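The Second Life of the Black T-Shirt

There's a drawer in almost every home I've ever visited that won't shut properly, and when you tug it open, what springs out is black cotton jersey. Band shirts, work shirts, the one from the fun run, the one you sleep in. I love that drawer. I could spend a whole afternoon in it (and this June I pretty much did, in three different houses).

It started with Petronella Moodley, who owns 537 T-shirts. She runs a small rental wardrobe called Nomby out of the converted garage behind her house, lending plain basics to theater groups and student film crews, and more than 200 of those shirts are black. Stagehands wear them. Puppeteers wear them. Whole choirs wear them! They come back in grocery bags and backpacks, balled up and inside out, and every one of them has to be checked, smoothed and folded before it goes out again.

"People think black is easy," she told me, already halfway through a pile. "You can't see anything on it. You have to feel for the seams."

She's right, and once you try it you can't stop noticing. A white shirt in a heap shows you its shadows, so you can find the collar at a glance. A black one just sits there like spilled ink. Petronella's trick is to work on a pale surface with the light coming in low from one side. She runs her thumb along an edge until she hits something thicker. If it's ribbed, it's the neck. If it's a flat double line of stitching, it's a sleeve or the hem, and you keep going.

From there she has a method I have now adopted completely. Take the shirt by both shoulder seams, lift it right off the table, give it one good snap and lay it face down. Sweep your palms outward from the middle. Fold one side in to the center of the back, bring the sleeve back on itself, then do the other side. Bottom up to the neck, and once more. The packet should be able to stand on its edge. If it flops over, she does it again, and she looks so content doing it again that I started hoping for floppers.

The shirts themselves turn out to have real personalities. The heavyweight ones, the Gunora kind that Petronella buys for stage crews, hold a crease beautifully and practically fold themselves. Thin, washed-out jersey is the opposite. It slides, it clings to its neighbors, and the side seams have usually twisted around toward the front after years of laundry, so that "folding it in half" becomes a matter of opinion. Bongani Ntuli, who sews alterations two streets over, told me to ignore the seams on an old shirt and go by the shoulders. I tried it that same evening on a shirt I've had since college. Perfect rectangle!

Surface matters more than I'd ever guessed, too. A bedspread grabs the cotton and drags it out of line. A smooth tabletop lets it glide, and a light one gives you an outline to work against, even when the pattern is a busy one. 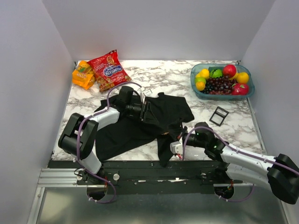

A crumpled black T-shirt on a white marble-patterned tabletop, waiting for its fold.

Which brings me to what happens after the folding, a subject on which everyone I met had strong feelings. Petronella files her packets upright by size, with the folded edge up. Bongani stacks his flat and always takes from the bottom, so everything gets a turn. Nokuthula Matlala, my third host, rolls hers tightly and packs them into shallow drawers, and I have to say that hers was the drawer I coveted. Black on black on black, row after row, and she could still put her hand on the exact one she wanted.

I went home and emptied mine onto the kitchen table. It took me two hours, and I found a shirt I'd been missing since we moved.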